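Garklow Reading Journal, Fantasy Edition
Item 1406
In stock, ships from Duggan warehouse

Hardcover reading log for people who get through a lot of fantasy and can't remember which dragon was in which book. One page per book. Lays flat once you break it in a little. Page updated March 6, 2021, new covers are in, old green ones are gone, please stop emailing about the green ones.

Each book page has the basics at the top. Title, author, series, number in series, date started, date finished. Format (print, ebook, audio). Then a big open box for what you thought. We made the box bigger this time, lots of you asked. Lines are fainter too. 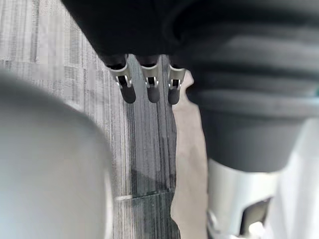 Rating row is still five stars with half stars marked. You can shade them or ignore them. Under that, a small row for spice level, for the romance crowd, and a row for "would reread". DNF checkbox is on the bottom corner where it doesn't stare at you.

What's in it

100 book pages, numbered
30 series pages, for keeping track of trilogies that turned into nine books
Wish list in the back, room for 700 titles if you write small
Index up front, fill in yourself
Map pages, blank, faint grid
Pronunciation page (for character names, you know why)
Two ribbons, one dark blue and one gold
Pocket inside back cover

The series pages are new. You get the series name at the top and a line for each book, with owned / borrowed / not out yet. Also a "where we left off" space, which is for when book three shows up four years after book two and you've forgotten who betrayed who. Write it down right after you finish. Really does help.

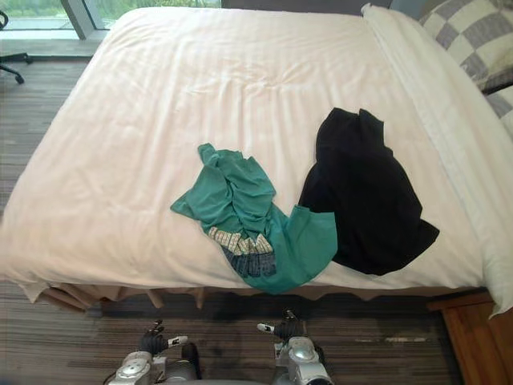 Paper is cream, heavier than the last printing. Gel pens fine. Ballpoint fine. Fountain pen depends on the ink, some will feather. Markers go thru, use the pencil for coloring in stars or put a card behind the page.

Covers

Three to pick from. Unicorn was asked for, we didn't have time, maybe next run.

Drurer: dark red cloth, gold tower on the front
Morka: black cloth, silver moon and branches
Plain: gray cloth, no stamp, for reading on the train without questions

Stamping can wear at the corners if it rides around loose in a bag. Sleeve sold separately. The sleeve fits all three, and also fits most mass market paperbacks with room left over.

Size

Same as a regular trade paperback, so it'll sit on the shelf with the rest. A bit thicker than the last one on account of the paper. If you bought the old elastic band seperately it still fits, just tighter. 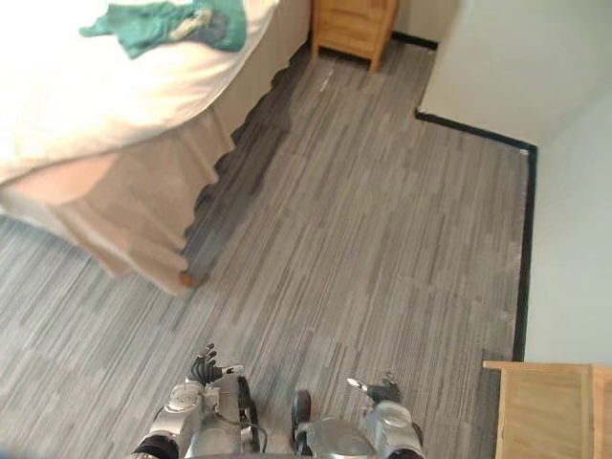
Refills and matching stuff

No refills, it's a bound book. When it's full you buy another and number the spine, there's a sheet of spine stickers tucked in the pocket. Sticker sheet also has little swords, castles, cups of tea and one frog.

Matching bookmarks come in packs, see the bookmark page. Clip-on light is back in January, not before. Sorry. Supplier thing.

Common questions

Dated? No. Start whenever.

Works for other genres? Sure. The map pages are a bit wasted on thrillers but people use them for suspect charts.

Kids? Fine for a teen. Younger ones will want the Junior log, it has wider lines and no spice row.

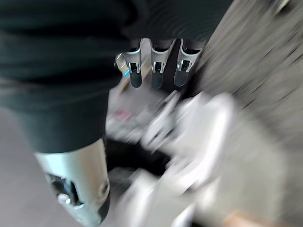 Can you personalize it? Name on the front, up to twelve letters, gold or silver. Adds a week. Check your spelling before you hit order, we stamp what you type. Personalized ones can't come back.

Returns

Unwritten-in, within the usual window, original wrap if you still have it. If it shows up with a bent corner send a picture and we'll send another, keep the bent one.

Book clubs: ten or more copies, write first for a price. Mixed covers OK.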